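Open days should show the boring part

I went to the open day at Plorska on Monday, October 18, 2021, and I came home thinking that most robot demonstrations are run the wrong way around. This one was half wrong. The half that was right is the reason I'm writing.

The first part took place in the front hall. There were chairs, a screen and a short film with music. A robot on a stand picked up a foam block and put it in a bin. It did this over and over and never missed. People clapped. The man next to me, who had driven 106 miles, filmed all of it on his phone. I clapped too, and ten minutes later I could not have told you one thing I had learned. The block was always in the same spot. The bin was always in the same spot. A machine from my father's time could have done it, and probably did.

The second part was in the back, where they work on kitchen jobs. It was not really meant to be a show. Abena Kwofie, who led our group, said we could stay 2 hours if we kept our voices down and stood behind the tape. Most of the group left in the first half hour. I understand why. An arm would reach for something, stop, back up and reach again from another side. Then a person would set things up a little differently and it would start over. There was no music.

I think that room was the real open day. I have gone to events like this for years, at Drollidska and at Jivham and in a couple of college gyms, and I can say plainly that the slow parts taught me more than the polished ones ever did. When an arm hesitates over a plate, you see what the problem is. A kitchen is full of things that are almost in the way. Doors open into the space where you want to work. Cords lie where they lie. A towel never has the same shape from one day to the next, and a jar sits right up against the wall where it's hard to get fingers around it, never mind metal ones.

Yaw Zakaria, one of the people at the controls, told me they do not tidy up much before a run. His view is that a clean counter gives you a robot that only works on clean counters.

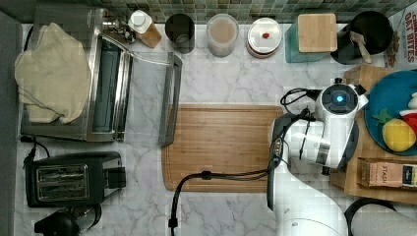
I agree with him, and I wish the people who plan the front hall did too. The usual argument against showing this kind of work is that the public will see a failure and decide the whole field is a waste of money. Aba Dogbe made that case to me over coffee, and she made it well. She said that one dropped cup travels further online than 400 good grabs, and that a small outfit can't afford it.

Maybe so. But the foam block has a cost as well. People go home from it expecting a robot that will do their dishes by next May, and when it doesn't come they feel lied to. I've heard my neighbors talk this way. They saw a perfect demo somewhere, years back, and now they don't believe any of it, including the parts that are true.

So my request to Plorska, and to anyone else planning one of these, is simple. Keep the film if you must, but make it shorter. Put the chairs in the back room. Have someone like Yaw say out loud what the arm is trying to do and what usually goes wrong. Let the thing miss in front of us. Those who get bored can go and eat the free sandwiches, which were good, by the way, especially the egg ones.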